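**Tray picking — sim checks before you touch the real cell**

Quick notes from the Standberg line, tidied up in February. Maja Cieślak wrote the first version, blame me for the rest.

1. Load the scene. Seed 28, always. Write it in the log.
2. Wrist view on, fingers in shot. If you cant see both tips, stop and fix the mount offset.
3. Speed cap at 500 mm/s for travel. Drop it near the tray wall.
4. Parts stay inside the rim. Bin stays outside, clear of the wall.

Shadows on. Always. People switch them off to save time and then the detector falls over on the real tray — a dark opening in a dark patch is the case we care about.
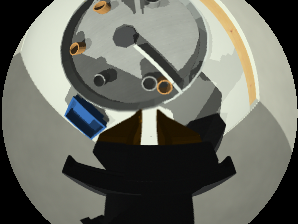

*Wrist view in sim: orange and grey cylinders in the tray, blue bin outside it.*

Rims nearly touching? Treat it as a cluster. Take the part with free space on both sides first, then go back.

Failed grip: 2 tries, then park and flag it. No third go. Chutima Wiriya signs off any chagne to the limits, sim included.

Save the run under the cell name, not your own.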